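I read the new Narkadeck handling guide twice, all 23 pages, and I still can't say who it's for. Rule 3 says an arm must "approach equipment with due regard for its surroundings." Fine. How would you fail that?
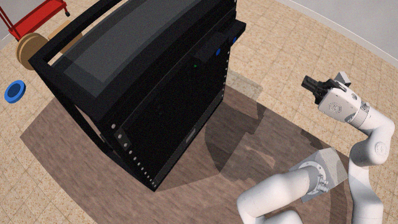

My trouble with rules like this is that they never name a distance or a thing. Nhyira Sulemana wants clearances measured from the rack's frame. I'd ask about the unit sticking out past it near the top – does the frame still count as the edge there? The guide doesn't say. I doubt version two will.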